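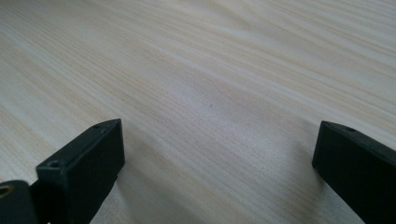 Homework before dinner or after? (7th grade)

Started by kerkley_mom, 29/10/2020

kerkley_mom
My son is 12 and gets home at 3:30. I have always made him do homework right away and then he is free. This year it's a fight every day. He says he can't think after school and wants to start at 8. I think 8 is too late for math. What do other families do?

Zalia
We switched to after dinner in August and it has been calmer. Mine needs to eat and go outside first. The work takes her less time now.

tranderden_dad
I would not move it. Once you let it slide to 8 it slides to 9, and then you are up with him at bedtime arguing about fractions. We tried it with our oldest and his grades dropped within a month.

Zalia
That may be your oldest. Mine is asleep by 9:30 most nights and her grades are the same as before.

tranderden_dad
Fine, but she's one kid too.

Ermanno Piras
I taught middle school math for nine years. The hour mattered less than having the same hour every day. The kids who struggled were the ones whose time changed with whatever was going on at home. I'd let him pick, write it down, and look at it again at the end of the quarter. If assignments are missing, it goes back to 3:30.

yurchenko77
How much homework is he getting? Ours had nearly 300 math problems assigned in one month. We asked the teacher and she told us to stop after 30 minutes and sign the page. Might be worth an email before you change anything at home.

kerkley_mom
Usually an hour, more if there's reading. I didn't know you could ask that. I'll email her. He picked 6:30 when I asked him tonight, so we are going to try that until the quarter ends.

tranderden_dad
6:30 is reasonable. I'd still take the phone.

Zalia
Agree on the phone.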